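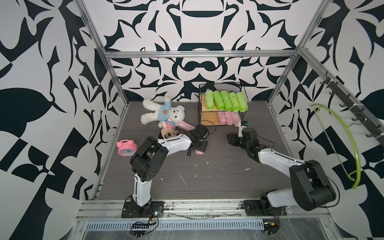
The two-arm cell with the Flastari grippers fitted, set up for the rack job.

Flastari two-finger gripper, pair, bought through Trokon. 275 dollars each with the wrist bracket and one cable. We had been using the Mistlow grippers on the same arms since last year and wanted something that closes more evenly on small round things.

Fitting them was easy enough. Four screws to the wrist, one plug, and the controller found both on the second try. The cable is a bit short if your wrist turns a lot. I ended up rerouting the one on the left arm twice. The printed sheet that comes in the box covers wiring and nothing else, so download the long manual before you start.

The test was plain pick and place under teleoperation. Pink and green rolls in clear wrap, moved between the floor and a small black wire rack, with a teddy bear and a pink alarm clock kept in the cell so the arms have something to steer clear of. We have black and white patterned walls in there, and they stayed up for the whole test.

Grip on the rolls is good. The Mistlow fingers are smoother and a wrapped roll would turn in them if you caught it off center. With the Flastari it turned far less often. I logged 861 picks over a week and had 27 drops, most of them when I came in at an angle and only got the end of the roll.

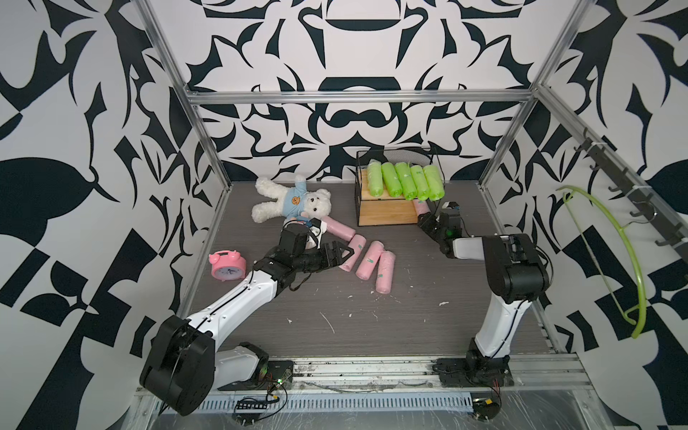

Rolls lying close together are harder. The fingers are thick at the tip, and when one has to go down between two rolls it pushes the neighbor away before it closes. Tumelo Steyn, who shares the cell with me, got around it by coming in from the outside and nudging the roll clear first. It works but it is slow. Motaung sells a thinner finger that fits the same mount. I have not tried it.

Soft toys are fine. It will take a fold of plush and hold it without much force. I would not use it on anything thin and flat, as the tips don't quite meet at the bottom edge. One of ours is worse than the other in this respect.

Position feedback is steady, and the force reading is only good for telling you whether you have hold of something. If you need real force numbers, spend more.

Noise is low. After a long Friday session both motors were warm to the touch and still opening fully. Trokon rates the fingers at 4000 cycles before the pads need changing and I am well short of that, so I can't say if it's true. Spare pads are sold in pairs.

Four out of five. I'm keeping them on both arms and will order a second cable for the left.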